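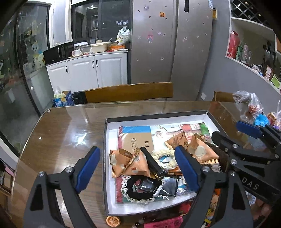

Attachment 1: open box on the dining table

Ticket: missing refund on returned gift box, Jurnar parcel portal
Status: reopened by customer

Original report
The portal says my return to Listareck was "received and closed" in June. No refund has shown up. The tracking page gives a drop-off at the Indcombe depot and then nothing for 26 days, so I'd like to know who received it, and where.

Reply from support
Please clear your browser cache, log out and log back in. Refund status can take up to 40 hours to refresh.

Customer update
Cleared the cache. Logged out, logged in. Waited the 40 hours and then a few more. Same page, same green tick. I doubt my browser is holding on to the money, but I did it anyway so we can cross it off.

Also tried:
– the app on a different phone: same status
– the McKinnon payment page: no refund pending, no refund refused
– the "Where is my refund?" button: sends me back to the tracking page

Reply from support
Our records show the parcel was under the minimum weight for a refund. Listed weight: 80 grams.

Customer update
My drop-off receipt says 200 grams, and your own label was printed from that figure. Either the scale at Indcombe is off or somebody typed in the wrong number. A parcel doesn't lose more than half its weight in a van. Please check the depot's entry against the label, not against the portal, as the portal is the thing I'm complaining about.

Reply from support
We have escalated this to the returns team. The case was closed automatically after no response.

Customer update
I responded twice. Both messages are right here in the thread. Reopening.

What I need is the depot scan with a time on it, plus the name of the system that set the status to closed. I've been told "escalated" before – last time it meant a survey asking how you did. I'm leaving the survey blank until there's a refund or a scan.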